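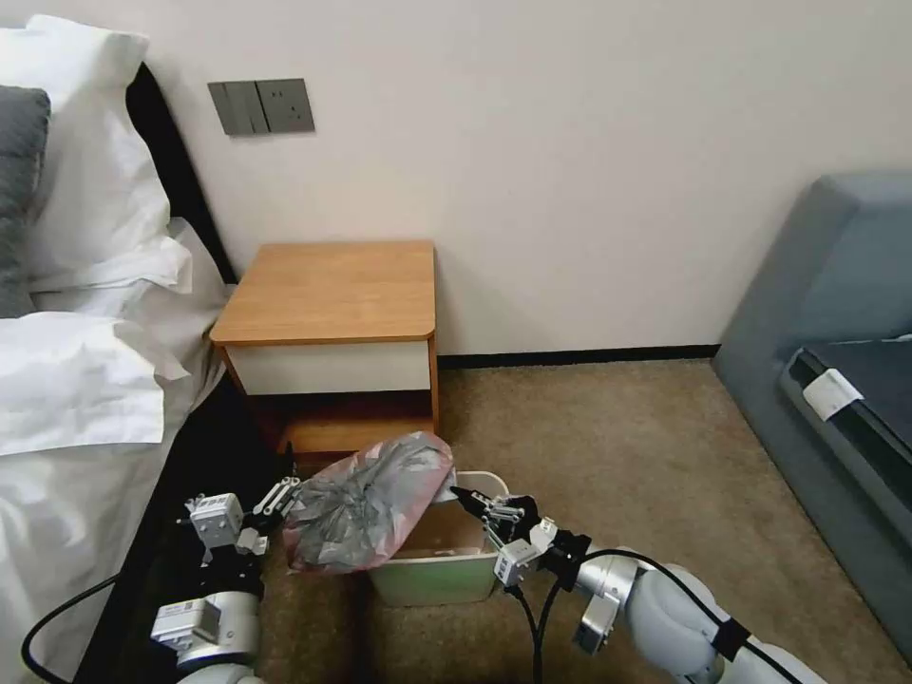

Nightstand, small bin, carpet: the three-foot zone where bedroom clutter goes to retire.

Search tips Go

Give every bedroom its own trash can. I resisted this for years on the grounds that a bin by the bed looked like giving up, and in those years I carried tissues, tags and cough drop wrappers to the kitchen maybe 13 times. The rest lived in the nightstand drawer.

Keep it small. A big can lets you put off emptying it until it becomes a project. Park it within arm's reach of the pillow, in front of the nightstand or beside it, and move it before you vacuum.

Skip the fancy liners. Kavitha Thevar wrote in to say she folds 20 grocery bags flat and keeps them in the bottom of the can, under the one in use. I tried it and have bought no liners since, though I now own a worrying number of grocery bags.

Empty it on Saturday, full or otherwise. While you're down there, run the crevice tool along the baseboard. Black trim shows every speck of dust, as anyone who chose it for its looks can tell you.

Open shelf under the drawer? Two books, tops. Mine once held a stack I was going to read "soon," and the one at the bottom had a bookmark on page 58.

Sofa in the bedroom: lovely idea, very expensive clothes rack. Lift the seat cushion once a month and check beneath it. If there's a care tag, read it before you go at a stain with dish soap. I did it in the other order.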